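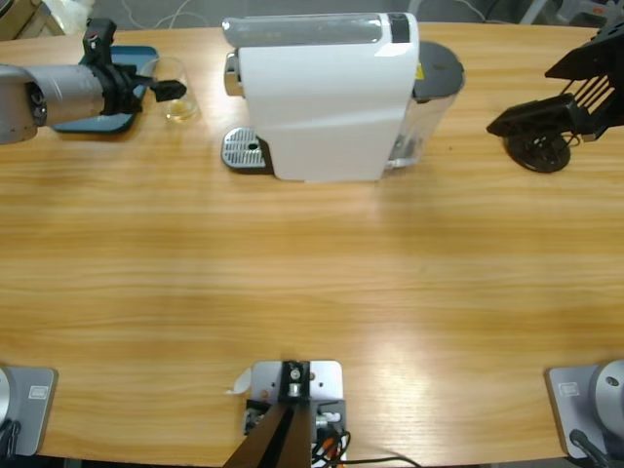
Looking after a two-arm bench cell
Speaker notes, Marina Vrettos
Slot is 40 minutes with questions. Slides 1 to 3 are the title, the agenda and the Masura logo. Go through them fast.

Slide 4 – Layout
Two arms, one table, one coffee machine at the far side. Arm bases at the near corners, center bracket between them, bolted to the table. Everything we maintain is referenced to that bracket. If it moves, both arm calibrations are void.
The machine is a capsule model. Spout and drip tray on its left side, so the left arm gets the cup work. Mention that the teal tray and the glass are placed by hand at the start of each shift.

Slide 5 – Base plates
Check the plate screws before power-on, cold, with the torque driver from the Dekine kit. Work diagonally. Do not retighten a screw that has turned. Take it out, clean the thread, refit.
Paint marks across the screw heads since April. Pak-hei Lu has the before and after repeatability plots. Show the second one only, the first needs too much explaining.

Slide 6 – Grippers
Fingers come off every 2000 cycles. Wipe the pads with a damp cloth, no solvent. Coffee residue changes the grip on glass well before you can see it on the pad.
Homing routine after refitting: open fully, close on the 14 mm gauge block, save the offset. Left arm first. Someone will ask if the right arm can be done at the same time. It can't, the Narkow controller locks the second channel during homing.

Slide 7 – Cables
Pause here. This is where most of our stops came from. Fault log has 148 entries for the period, and cable strain is the largest group.
The bundle at the center bracket, black, red and orange, leaves on the right and runs to the near edge. Leave slack at the bracket and fix it under the table. Esi Odoi's rule: move each arm through its full range by hand, power off, and watch the cables instead of the arm.

Slide 8 – Liquids
Power off before emptying the drip tray. Lift the grate straight up. Tank is filled in place, with both arms parked.
Oak top looks good and is a poor choice – it swells around the bolt holes. Nandini Naidu wants a sealed plate under each base. Quote from Subramaniam is pending, so no prices on stage.

Slide 9 – Restart order
Controller, left arm, right arm, cameras, coffee machine last. Dry run with an empty cup at quarter speed. Sign the sheet.

Backup slides: spare parts list, gauge block drawing, wiring diagram rev C. Assunta Fiore takes the wiring questions.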